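October, bench notes, late afternoon

Still not convinced by the Kirnetti adhesive claims. The data sheet from Stendano promises the label stock peels clean from any cloth after 200 wear hours. Our first batch left gum on wool at hour six. So either their wool is different from everybody else's or the 200 came out of a brochure.

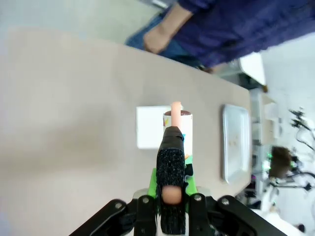 Water uptake is the other number I don't trust. The Flallham lab reports it per sheet, with no word on how the sheets were blotted first, and I got two different answers from one roll by blotting harder. Quick soak tests don't need special glassware — a white cup like the one on the light beige tabletop would do — but the blotting has to be written down or the figure is worthless. Mine: paper towel, one press, 600 g weight. Repeat before quoting anything to Sönmez.
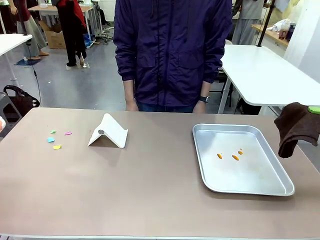

Samples and paper stock

Lot 1354 is the old glue, lot 608 the new one. I can't tell them apart by hand, and the supplier's "visibly smoother finish" does nothing for me under the lamp either. Peel force on cotton overlaps so much that I would not call it an improvement. Curl at the corners is worse in 608 if anything. Asked for their raw readings, got a chart with no units on the side axis.

To do: rerun cotton with fresh blades, same operator both lots. Check whether the oven was at temperature or just said so. Dark cloth next, as residue shows up better on it.

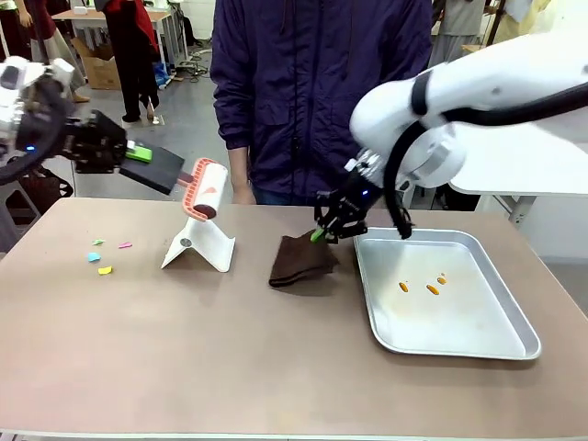

Lint roller on the white stand, folded dark brown cloth to the right.

Wool again in the morning, both lots. If 608 gums up before hour six I'm sending the roll back.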